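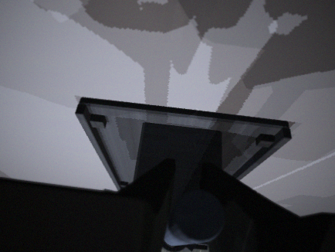

Simulation view from the robot's wrist, with a translucent plate above the gripper mount. Credit: Plilero

Plilero Reports on Robot Chore Trials, Says Home Use Is Not Close

LAGOS, 3/18/23 — Plilero, which develops software for robot arms, today released results from its Plidora project, a study of whether machines can take on ordinary chores in homes and small shops. The company's answer is that they can do a few of them, slowly, and with a person nearby.

Plidora tested four chores: clearing a table, folding towels, restocking a shelf and wiping a counter. All were practiced in simulation first and then tried on real arms. Two of them, restocking and wiping, reached the level the team had set for unsupervised work in a shop. Clearing a table and folding towels did not.

"Restocking goes well when the boxes are the ones the arm has trained on," said Gisela Urrutia, who leads the project. "Change the packaging and we are back to supervising it. A household changes things every day."

Towels were the hardest. The arms often picked up two layers of cloth at once and had to start over. Glasses and other clear objects also caused trouble, and the team is now spending more of its simulation time on them.

"Simulation is cheap and it lets us fail as often as we like," said Facundo Benítez, a software engineer at Plilero. "It does not tell you how a damp cloth behaves. We still have to go and find out."

Gultham, a housewares retailer, will host the next round of trials in two of its stores. Arms will restock shelves after closing time, and store staff will check the work each morning.

"We are not planning our staffing around this," said Mireille Picard, operations manager at Gultham. "We want to see what it does on our floor, with our stock."

Plilero has no date for a household product and is not taking orders.

Media contact: Mirta Paredes, Plilero press office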